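Sobre nosotros

Inicio / El taller / Comparativas / Quiénes somos / Contacto

Hola, pasa. Si has llegado hasta esta página seguramente vienes de una de nuestras comparativas de pinzas, o te ha pasado el enlace alguien que está a punto de gastarse el presupuesto del año en un brazo y quiere una segunda opinión. En los dos casos, bienvenido. Somos Bivside, un taller pequeño en el que probamos pinzas, brazos, cámaras y controladores para otras empresas, escuelas y laboratorios, y luego contamos por escrito lo que ha salido.

Escribo yo en primera persona aunque somos cinco, porque las páginas de empresa que hablan de "soluciones integrales" me dan sueño y aquí me han dejado hacerla a mi manera (gracias, equipo).

De dónde venimos

Yo empecé integrando células de paletizado. Muchas cajas, muchas ventosas, muchísimo cartón. En aquella época el catálogo mandaba: mirabas la carga, mirabas la carrera de los dedos, pedías la pinza y cruzabas los dedos tú también. Unas veces iba bien y otras te pasabas dos semanas limando mordazas en el suelo de la nave de un cliente, con el jefe de producción mirando el reloj.

De ahí salió la idea. Alquilamos un local en el polígono de Heywood, montamos una mesa y empezamos a pedir material prestado a distribuidores para usarlo con objetos corrientes. La primera comparativa la hicimos para nosotros mismos y la colgamos en la web casi por no perderla. Nos escribió una escuela técnica preguntando si podíamos repetirla con sus piezas, después un fabricante de menaje, y ya no hemos vuelto al cartón. Bueno, una vez. Pagaban muy bien.

Qué hacemos exactamente

Nos mandas lo que quieres coger, o nos dices qué es y lo compramos. Nosotros elegimos contigo las pinzas candidatas, normalmente entre 2 y 4, las montamos, escribimos la tarea y la repetimos hasta que nos fiamos de los números. En los encargos grandes llegamos a 1000 agarres por pinza, que se dice pronto – y se oye desde la calle.

Al final recibes un informe con los aciertos, los fallos clasificados por tipo, los vídeos de todos los fallos (de los aciertos te mandamos una selección, que si no es eterno) y una recomendación firmada. También los ficheros de montaje y los parámetros, para que puedas repetirlo en tu casa sin llamarnos. Aunque puedes llamarnos, claro, nos gusta que llamen.

Las cámaras las probamos aparte. Mi manía personal es la cámara fija que ve la mesa entera: tiene menos detalle que una en la muñeca, pero cuando algo se cae te enteras de por dónde. En el taller hay partidarios de la muñeca y la discusión dura desde que abrimos. Si el encargo lo permite ponemos las dos y que cada uno mire la suya.

La mesa de los platos

Casi todas las visitas acaban delante de la mesa de dos brazos, así que te cuento un poco. La serie de vajilla la llamamos Proner, por el nombre de la carpeta donde guardamos los primeros programas, y es la que más nos piden. Un plato parece una pieza facilísima hasta que intentas cogerlo por el borde con una pinza de dos dedos: el canto es fino, está inclinado, y si aprietas donde no toca, bascula y se te va.

Por eso no los colocamos bien separaditos. Los ponemos montados unos sobre otros, con el borde del de arriba asomando por donde le parece, y cerca dejamos alguna cosa blanda para que la pinza tenga que cambiar de fuerza entre un agarre y el siguiente. Las bandejas negras también son a propósito: las superficies oscuras y con brillo les sientan fatal a algunas cámaras de profundidad, y prefiero que el susto nos lo llevemos nosotros.

En esta disposición el brazo derecho tiene las mordazas mirando al borde del plato amarillo, el azul claro queda medio fuera de la bandeja redonda y la esponja está en la rectangular, del lado del brazo izquierdo.

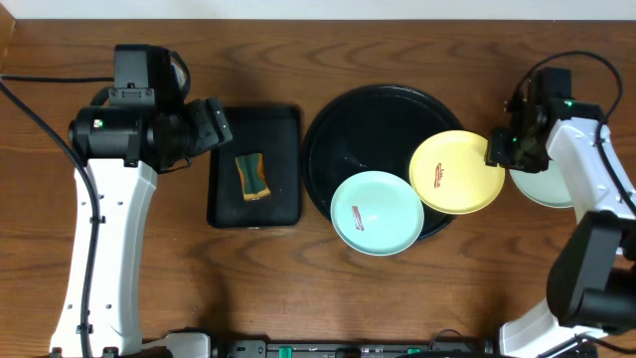
Cómo comparamos

Tenemos unas cuantas costumbres que no negociamos, ni siquiera cuando hay prisa:

Mismo brazo para todas las pinzas de una comparativa. Parece obvio y te sorprendería la de tablas que circulan por ahí mezclando brazos.

Misma posición de partida, marcada en una plantilla que se retira antes de empezar.

Dedos de serie en la primera ronda. Si el cliente quiere dedos a medida los imprimimos, pero van en una tabla separada.

Cada tarea la programa una persona y la revisa otra. Los errores de programación se comen más agarres que las pinzas, y me incluyo.

Los cables cuentan. Apuntamos cómo se enruta cada uno, cuánto estorba al girar la muñeca y si hay que reservarle un hueco en la mesa. En los catálogos los brazos salen sin cables, preciosos, y luego llega el de la pinza y te quita media vuelta de giro.

El controlador se cambia solo cuando el controlador es lo que estamos probando. Si no, se queda quieto aunque haya una versión nueva tentándonos.

Lo que aprendimos con Lernitz

Lernitz es una cocina colectiva que nos encargó elegir pinza para vaciar bandejas de comedor. Llegamos muy convencidos de que ganaría la de más fuerza. Pues no: la fuerte sujetaba el plato de maravilla, pero tenía el cuerpo tan ancho que chocaba con el plato vecino antes de llegar al borde, y la segunda, más estrecha y bastante más barata, hizo el trabajo con menos paradas. Desde entonces medimos el ancho del conjunto a la altura de las mordazas antes que nada, y lo ponemos en la primera línea del informe.

También cambiamos de opinión sobre trabajar con dos brazos. Yo era de los que pensaban que con uno bien programado sobraba para casi todo. Para platos sueltos lo sigo pensando. En cuanto hay que sujetar una cosa mientras se retira otra, el segundo brazo ahorra tantos apaños que sale a cuenta, siempre que te acuerdes de repartir la mesa y decidir quién pasa primero por el centro. Nosotros no nos acordamos la primera vez. El golpe fue pequeñito, pero lo tenemos en vídeo y lo ponemos en los cursos.

Lo que no hacemos

No vendemos pinzas ni brazos y no cobramos comisión por recomendarlos. El material prestado se devuelve al acabar, y en cada informe indicamos qué era prestado, qué era del cliente y qué era nuestro.

No hacemos certificaciones de seguridad. Si tu célula va a compartir espacio con personas necesitas a alguien que se dedique a eso, y te diremos que lo busques pronto, antes de comprar la mesa.

Y no publicamos un resultado de un cliente sin su permiso por escrito. En la sección de comparativas solo están las que hemos hecho por nuestra cuenta y aquellas en las que nos han dicho que sí.

Cursos y visitas

En enero abrimos las plazas de los talleres cortos para centros de formación. Son grupos reducidos, se trabaja de pie y se programa desde el primer rato: cada pareja monta una pinza, la calibra y la enfrenta a los objetos que haya traído de casa. Hemos tenido pelotas, tazas, un calcetín enrollado (dificilísimo, por cierto) y una bolsa de lentejas que todavía aparece por los rincones.

Para visitas sueltas basta con escribirnos antes. El local es pequeño y si hay un ensayo largo en marcha no podemos pararlo, pero te sientas, miras y tomas café con nosotros mientras tanto.

Escríbenos

Usa el formulario de contacto y cuéntanos qué quieres coger, de dónde, adónde va y cada cuánto tiempo. Con esas cuatro cosas ya podemos decirte si tiene sentido un ensayo o si te sobra con una llamada. Las fotos ayudan mucho, sobre todo con una regla al lado. Si ya tienes el brazo comprado, dinos también el modelo y la versión del controlador, que nos ahorra un par de correos.

Página actualizada el 20 de marzo de 2022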